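From: Lerkesport cloth group
To: purninari-users
Date: October 2019
Subject: Re: [purninari-users] edge tracing falls apart when the cloth isn't flat

Hello all, and thank you for such a careful write-up. I read it twice on the train and once more with a pencil.

> We have been running the Purninari edge tracer on wrist camera images
> of napkins and dish towels, and on a flat cloth it does beautifully.
> As soon as there is any sag, though, the tracer leaves the hem and
> follows a crease up into the middle of the fabric. We tried a higher
> gradient threshold and that only made it lose the hem as well.
> Has anyone at Lerkesport or Eskildsen seen this with larger pieces,
> and is there a setting we have missed?

Yes, we have seen it, and I'm sorry to say there is no setting. We spent a good part of the spring looking for one! The tracer scores an edge by how strong it is along its length, and a long crease in a matte cloth can be nearly as strong as a hem if the shading falls the right way. Raising the threshold just throws out the weak stretches of both, which sounds like what you ran into.

What has helped us is asking a different question of each candidate edge. On a crease, the texture is the same on both sides. On a hem, one side is weave and the other side is whatever is behind it. So we take a narrow strip on either side of the candidate, compute a small texture descriptor for each strip, and keep the edge only if the two disagree. It is an old idea and I make no claim to it (I believe the Jusach people did something along these lines with paper sacks), but it drops into Purninari with very little fuss, right after the linking step and before the smoothing.

For numbers, we labeled 3,096 wrist images by hand, which I would not wish on anyone. We held out 373 of them that were never used for tuning. With the stock scoring, the tracer wandered off the hem in 200 of those. With the strip comparison added it wandered in 63. I'd call that a real improvement and still a good way from something you would want to leave alone overnight.

The failures that are left are mostly of two sorts. One is where the cloth has another piece of cloth behind it, so both strips are weave and the test has nothing to work with. The other is clutter under the hem, where a short stretch of edge gets mixed up with a cable or a bracket and the linker happily carries on along the wrong thing. A longer strip helps with the second and makes the first a little worse, so you will want to try a few lengths on your own cloths before settling.

I'm putting three wrist views in with this, all of large gray fabric, so you can see what sort of input I mean. Look at how straight the lower edge is compared with what goes on higher up in the weave.

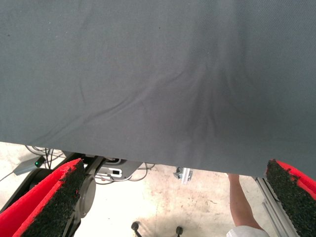
Gray fabric above, pale concrete and cables below. 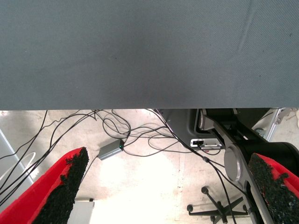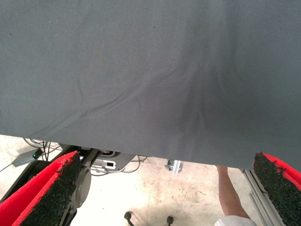

One more thing on the descriptor, as I know someone will ask. We started with a fairly grand one with many filter scales and found that two scales did just as well on our fabrics. If your towels have a heavy terry loop you may need a coarser one, and I would love to hear what you find there, as we have only worked with fairly fine weaves. Please also check your exposure before you blame the tracer. When the floor is blown out the hem is easy to find, but the strip on the floor side can come out so smooth that the descriptor gets unstable and you see odd flickering between neighboring views. We add a small constant to the denominator and that settles it down nicely.

The Eskildsen folks asked last month whether this works on stripes. The short answer is that I don't know. A stripe has a strong edge with the same weave on both sides, so in principle it ought to be rejected just as a crease is, but the descriptor would have to ignore overall brightness and ours does so only partly. If anyone has a striped set already labeled, I'd gladly run it through and post the results to the list.

The patch is against the current development branch. I still need to tidy up the variable names and take out a debugging window that pops up at every call, and then I'll send it along in a separate message so it doesn't get buried in this thread.

Warm regards from Lerkesport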